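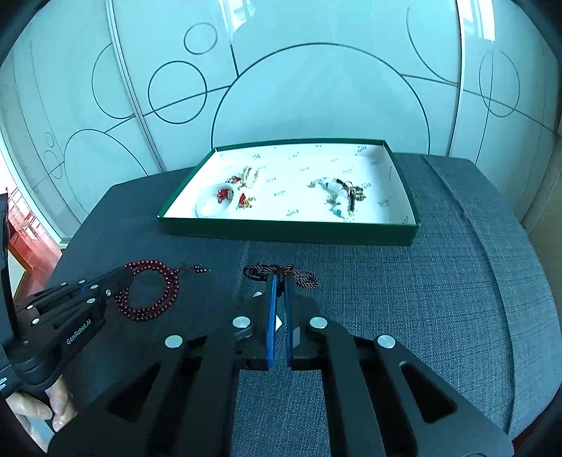 Braided cord held at the fingertips, beaded strand to the left, open box behind.

Comparing finger pads on cord and beads

Use two hand-held grippers on a cloth-covered table. Run the Rurno pads first, then repeat with the Kultau pads on the same objects.

1. Close the fingers with no load and check that the pads meet evenly from base to tip.
2. Lay the cord in loose loops. Pinch one strand at the tips, lift, and hold for 2 seconds.
3. Repeat with the beaded strand. Round beads roll between flat pads - close slowly and log any slip as a failure.
4. Place a rigid item in the box and lift it without touching the walls.
5. Swap hands and repeat steps 2 to 4.

Our August set has 734 trials with the Rurno pads and 583 with the Kultau pads. Log each pad type in its own file - Gikari does not separate them on import.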